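Moving the blog, and other things I put off until May

Quick one because I have to be out the door by 5. Anyway.

So I finally moved everything off Wela. Nine years of posts on there, since before I could spell "accommodate" (still can't, had to look it up). The price went up again and the editor kept eating my line breaks and I just got fed up. One Tuesday night, a bag of pretzels, done. Well. Not done. Started.

Exporting was fine. One big file, 65 MB, which seemed small for nine years of my opinions. 2337 comments came along with it, and most of those are spam from the year I turned the filter off by mistake. If anyone wants 400 words on discount sunglasses, I have you covered.

Importing was the bad part. I went with Zustari because the free trial was 30 days and the signup page didn't ask for my phone number. That was the whole decision. It took the posts okay but lost every single category, so right now the soup recipes are mixed in with the bike stuff and the long rant about my old landlord. Will fix. Probably over the summer.

Things still broken:
the search box
any link to a post from before the name change
the About page, which now says "About" and then nothing
apostrophes in the older posts, they come up as little question marks

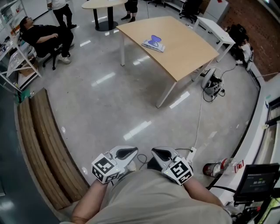
I did the apostrophes by hand for a while. Got through the first 100 posts and my wrist started to complain so I quit. There's a find and replace thing in the settings, found it the next morning of course. Ran it once and it also changed every real question mark, so now a bunch of posts sound very sure of themselves. "Should you oil a cutting board'" and so on. Leaving that one for now.

What got me was reading the old stuff as I went. I used to write so much! Three posts in a week, some weeks. Whole paragraphs on what bread I bought. And people answered — there was a long fight in the comments about whether you rinse rice, and it went on for days, and I had forgotten all of it. Some of those people had blogs too. I clicked through to a few and mostly got parked domains. One is still going, on Masanja, last post in March, tomatoes. Subscribed right away.

Deleted maybe a dozen of mine. Nothing juicy, just complaining about jobs I don't have anymore. The rest stays, even teh ugly ones.

Email updates: if you used to get them, you won't now. The old list was run through Nimatance and I can't get back into the account, it keeps sending the reset code to an address I closed. So you'd have to sign up again, the box is at the bottom of the page. It works, I tested it on myself. Twice, so I get two of everything.

RSS should be the same as before. If it isnt, leave a comment and say what reader you use.

Colors are temporary. I know the green is a lot. The default was gray on slightly lighter gray and I couldn't read my own titles, so I picked the first thing in the list and moved on.

Ok, ten to 5, shoes. Soup post next week if I can find where it went.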